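Review: The Geltarthorpe Twelve-Slot Cardboard Desk Organizer 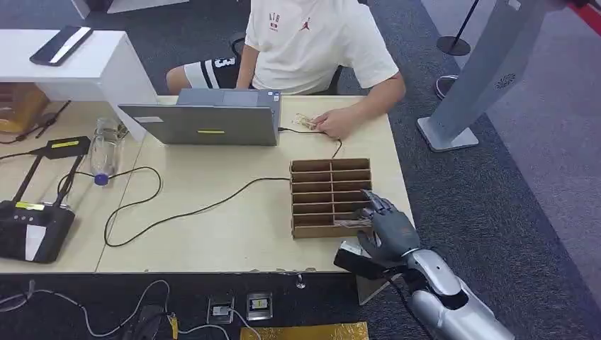
Is a cardboard organizer worth buying when cardboard boxes are free?
For small flat things, I'd say it is, provided you have a lot of them and currently keep them in a drawer with batteries. A free box gives you one big hole. The hard part is the dividers, and I have cut enough crooked ones to be willing to pay somebody else.

I bought mine in December for $20, which is a fair amount of money for something I would otherwise put out with the recycling. It comes in plain brown. There is no other color, and the Geltarthorpe order page still makes you pick one from a menu.

Assembly

You get a flat stack of pieces and a folded sheet of instructions with drawings only. The outer walls fold up first, the long divider goes down the middle, and then the shelves slot in on both sides. The sheet promises 6 minutes. It took me 30, and part of that was spent putting the divider in upside down, a thing the drawings neither recommend nor forbid. The notches are cut tight. Push the shelves from both ends at once or they'll bow in the middle and stay bowed, as my second one from the front has done ever since.

You don't need glue. I used glue anyway on the front edge and regret the look of it.

What fits

Thin things. Sample tiles, glass slides, index cards cut in half, little bags of buttons, the spare SIM card tray from a phone I no longer own. Anything with a lump in it will go in once and then pull the shelf out with it when it leaves. My friend Rosimeire Marinho keeps seed packets in hers and reports that tomatoes are fine and beans are out of the question.

Clear plastic is the awkward customer. It goes in nicely, then vanishes against the back of the slot, and you end up feeling around for it with a fingertip. I put a strip of white paper in the bottom of each compartment and that helped quite a bit. The slots are narrow, so if you have big hands, let the pieces stick out a little at the front. Tidy people will hate this.

On the table

It weighs almost nothing, so it slides. Reach into the nearest slots with any enthusiasm and the whole thing heads for the far side of the table, toward whatever laptop or coffee is over there. Two squares of rubber shelf liner cured mine. I'd have liked those in the box, given the price.

It also has no lid, so dust gets in, and so does toast.

Compared with the others

I had the Asov plastic version before this. It's sturdier, wipes clean, and has slots so slick that everything shoots out when you tilt it. Erick Kimaro swears by the Trinomero, which has drawers and costs enough that he brings it up himself. If you move your things around a lot, either may suit you better than cardboard.

How it's holding up

Corners are going soft. The front lip has a dent from my elbow. The shelves, apart from the bowed one, are still straight, and I haven't lost a tile since winter.

Four stars. I took one off for the color menu.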